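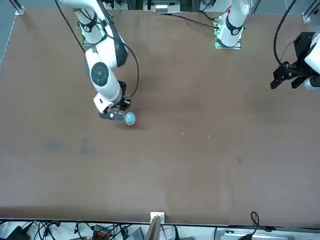

Figure 3. The small round blue piece on the brown tabletop, Bramau collection.

3.2 The table and the blue piece

It may seem odd to give a whole section to a tabletop, but so much of what our readers will want to compare later on depends on the surface that we would like to spend a little time with it. The top is brown, mottled and matte (Figure 3), and we grew rather fond of it. In our earlier Alura study we had worked on a glossy white surface – handsome enough, but tiring to look at for a whole afternoon, and pale objects tended to disappear into it. The mottling on the present one is gentle enough that a small, strongly coloured object still stands out well. Its front edge is straight, and we took all our distances from there.

The piece in Figure 3 is one of 17 small objects in the Bramau collection. It is a short cylinder with a rounded blue top, a small orange-tan dot on that top and a lighter rim around the base. We chose it as our reference object for the placement work, partly for the colour against the brown and partly, we admit, out of affection for it. The dot proved very handy in the written records, as it gave everyone the same spot to measure to, and the lighter rim helps the eye find where the object ends and the table begins.

Placements followed the Bagheri layout, with 70 positions marked on a paper plan and none on the table itself. Of these, 40 fell in the middle of the surface and the rest nearer the sides. We had first hoped to use tape marks, as is common in this kind of work, but they drew the eye away from the objects and left a sticky trace that took far too much scrubbing to remove. The paper plan was slower to learn, though after the first 60 placements we were moving along quite happily, and the same plan was kept for the Alterix set described in Section 3.3.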